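4. Planning the Equipment Budget

When we began setting down what the Drurnside work had cost, we expected this to be the shortest section of the paper, and it has grown into one of the longer ones. Readers who have asked us for advice over the past year have mostly wanted to know which hand to buy. We understand the question very well (we asked it ourselves, more than once), but we have come to think it should be the third or fourth question on the list, after the table, the objects, the cabling and the spare parts have all been given a line of their own. Figure 4 shows the tabletop setup we are budgeting for in what follows. 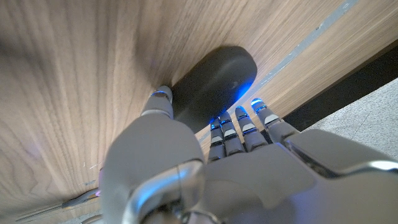
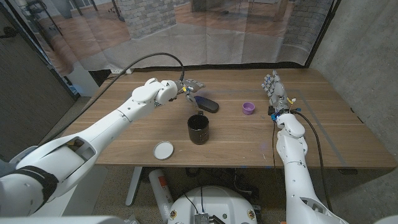
Figure 4. Tabletop manipulation work. First panel: a multi-fingered hand holding a dark rounded object against a wooden surface. Second panel: the table and both arms, with a gripper on one arm and a jointed hand on the other.

4.1 What we counted, and how

All amounts in this section are given in budget units, so that groups buying in different currencies can compare our shares with their own without worrying too much about exchange rates. The plan we drew up in November, before any orders went out, came to 2,220 units for everything outside the arms themselves. What we in fact spent came to 2,439 units. That is a difference of 219 units, or a little under ten percent of the plan, and we were relieved that it was no worse. The arms were already on hand under an earlier grant, and we leave them out of both totals.

We had set aside 600 units of the planned amount for end effectors and the parts that go with them, such as mounting adapters, cables and replacement fingertip pads. Looking back, we wish we had split this into separate lines. An adapter is a small purchase, but a late adapter can hold up a very expensive hand, and when both sit under one heading it is hard to see which of them is going to cause the trouble.

4.2 Choosing between two suppliers

We asked for quotes from 2 suppliers, Protitz and Mowat. The Protitz quote was lower on its face. It left out shipping, the power supply and the second year of support, and once we had added those back in by hand the gap had nearly closed. Mowat sent a longer quote that took us the better part of an afternoon to read, with every connector on its own line, and we found we liked it more and more as we went along. We would gently encourage anyone in the same position to write a one-page list of what a quote has to include and send it out with the first inquiry. We did this only on the second round, and it saved a good deal of back and forth.

The planning sheet itself was kept in Hodard, our shared ordering log, where each item carries a price, an expected delivery week and the name of the experiment that depends on it. The last of these columns was added late and turned out to be the one we looked at most. When a delivery slipped, we could see right away which trials had to move and which could go ahead with a plain gripper.

4.3 Small things that add up

Household objects are cheap, and so they tend to be left out of a plan altogether. We did leave them out, and then bought them in dribs and drabs all winter, often in duplicate, so that a damaged item could be swapped for one of the same shape and weight. Floor tape, cable sleeves, printed backdrops and storage bins belong on the same line. None of them would trouble a reviewer, but together they made up the larger part of our overspend, with the rest going to a second set of cables.

The totals reported here were closed on February 12, 2024, and do not include repairs made after that date. Maintenance costs are taken up separately in Section 5.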